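June 17, 2018

Back to the oil tests after a long gap, and very glad to be at it again! I had meant to write up the April samples properly, but they sat in the drawer and the notes sat in my head, so some of this is catching up.

The question is still which finish to recommend for the tea room tables at Narnmont. They want something that stands up to mugs and elbows and can be patched without stripping the whole top. I have two left in the running, the Verix hard oil and the old Strömberg wax blend, which smells lovely and takes for ever.

All the boards were sanded to 400 this time. I did wonder if that was too fine, and I still do – the oil seems to sit on top for ages before it goes anywhere. Next round I'll stop a good deal coarser and see.
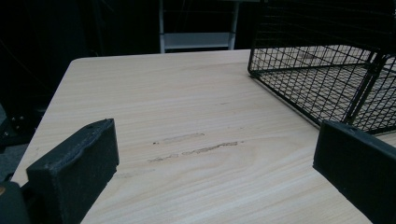 Pale top, grain running on the slant.

Verix first. Thin coat, left 8 minutes, wiped back hard with an old cotton sheet. Second coat the next morning. It has gone a shade yellower than I'd like, though you'd only spot it against a bare offcut. Wipe sooner next time, as I got a tacky patch near one end and had to go over it with a drop of white spirit.

The Strömberg needs more patience than I have. 62 hours before it stopped marking under a thumbnail, and I buffed it twice in between. Lovely soft feel, mind you, and it hides little scratches beautifully.

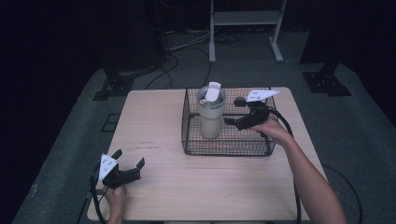
Tall cream tumbler in the wire basket.

Ring tests: black tea, left overnight on both boards. Verix came up clean with a damp cloth. Strömberg kept a faint ring that faded once I'd rubbed in a bit more wax.

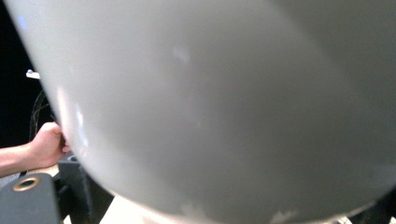
I'm leaning towards Verix for the tops and wax for the legs, where nothing gets spilt. Still to do: vinegar test, 2 more boards at the coarser grit, and ring Rurngate about the price of the bigger tins. Rags are drying flat outside, please don't bundle them up.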